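Household robots (chores)

A household robot is a machine that's supposed to do your chores, and I've been keeping this page going because people ask me whether they can yet. Short answer: a few of them, slowly. Floors are mostly solved. Laundry isn't, and neither is picking up after people.

The Sultora arm took 13 minutes to fold two towels when I tried it, and I still refolded one! Nivuver does better on shop floors, where parts arrive the same way up every time (almost 65 an hour on a good shift).

Bedrooms are harder. Wrappers, paper bags and napkins crumple differently every time, and a gripper has to guess where the edge is.
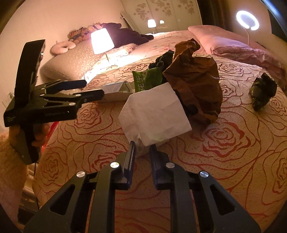

Then there's deciding what's trash and what somebody wants to keep, and I get that wrong myself. Giltelon says tidying is next on its list. I'd love that, but I'm not giving up my Saturday cleanup yet.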